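Gummiband Drundirholm, gewebt, Meterware
Hersteller: Preltex
Kategorie: Kurzwaren / Bänder und Gummis

Gewebtes Gummiband für Hosen- und Rockbünde, zum Einziehen in einen Tunnel oder zum direkten Aufnähen. Das Band rollt sich beim Dehnen nicht ein und wird im Gegensatz zu geflochtener Ware nicht schmaler, wenn es unter Zug steht. Es eignet sich für mittlere und schwere Stoffe wie Denim, Cord und Leinen. Für Unterwäsche und dünnen Jersey ist es zu fest, dafür führen wir die weiche Qualität Flerance.

Technische Angaben
Material: Polyester und Elastodien
Farben: Weiß, Schwarz
Rolle: 225 m
Verkauf als Zuschnitt ab 2 m
Waschbar bis 60 Grad, trocknergeeignet bei niedriger Stufe
Nicht bleichen, nicht chemisch reinigen

Verarbeitung
Den Tunnel etwas breiter anlegen als das Band, sonst verdreht es sich beim Tragen. Beim Aufnähen einen Zickzack- oder Dreifachstich verwenden und das Band gleichmäßig dehnen. Bei mehreren parallelen Nähten zuerst die mittlere setzen, danach die äußeren. Wir empfehlen eine Stretchnadel, bei Denim eine Jeansnadel. Die Enden flach übereinanderlegen und im Rechteck absteppen - nicht rechts auf rechts zusammennähen, das gibt einen Wulst.

Neue Bänder vor dem Zuschneiden einen Tag lose abgewickelt liegen lassen. Auf der Rolle steht die Ware unter leichter Spannung und zieht sich danach noch etwas zusammen.

Lieferung
Zuschnitte werden am Stück geliefert und sind vom Umtausch ausgeschlossen. Ganze Rollen nehmen wir ungeöffnet zurück. Die schwarze Ware ist ab November wieder lieferbar.

Das Kurzwarenhaus Jelínek besteht seit 1881. Fachberatung: Dewanti Wijaya. Großmengen und Händleranfragen: Prasetyo Goh.

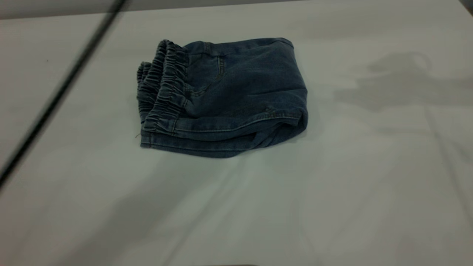

Wie viel Band brauche ich für einen Hosenbund?
Taillenumfang messen und davon ein Zehntel abziehen, dann 2 cm für die Überlappung zugeben. Vor dem Festnähen mit einer Sicherheitsnadel schließen und den Sitz prüfen.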